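Skin & Make-up › Base and Cheeks › Cream blush that stays put on dry skin?

Posted Tuesday, August 31, 2021

pipkin_75
Need a cream blush that doesn't vanish by lunch. Dry skin, bit of redness round the nose, pale. Had the Ernora stick in the peachy one since June and it looks lovely for an hour then gone. Powder just sits on the dry bits. Budget not huge. Any ideas?

mossandmint
Gekby pot. The rosy one, not the coral, coral goes orange on me. Fingers only, no brush. Lasts me till teatime.

dulcie.b
Second the Gekby but it's got smaller and the price hasn't. Annoying. What are you putting underneath? If its an oily moisturiser nothing will stick, you could use paint.

pipkin_75
Sarex day cream, the thick one. Then foundation straight on top, always in a rush in the mornings.

dulcie.b
There you go then. Give it 7 minutes to sink in before you put anything on. Kettle on, get dressed, then face. And half the amount.
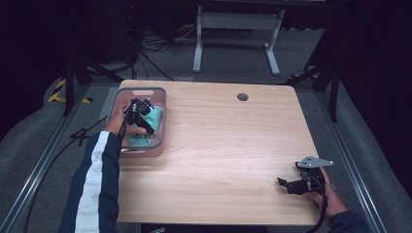
Also blot with a tissue before the foundation. Not rub, press. Made more difference to me than any blush I've bought.

harbourlass
Disagree about the tissue, takes off the cream she needs if she's dry. I'd keep the Sarex and change the blush. Vigfúsdóttir do a liquid one, 2 dots each cheek, dries down quick so you have to be fast. Doesnt budge.

mossandmint
The Vigfúsdóttir stained my cheeks in patches. Dry skin grabs it. Wouldn't go near it if there's redness already.

harbourlass
Never had that and I'm dry as a bone. Did you put it on bare skin? Needs foundation under it.

mossandmint
Over foundation. Still patchy. Maybe the shade, I had the dark berry.

tansy_w
Why not both, cream first then a tiny bit of powder over just the middle of the cheek. Not the dry bits. I use the Ernora stick like that and its fine all day, so don't bin yours yet.

pipkin_75
Ooh ok. Will try waiting longer and the powder thing tomorrow, costs nothing. If no good then the Gekby. Is the rosy one very pink?

mossandmint
Looks scary in the pot, sheer on teh face. Go light.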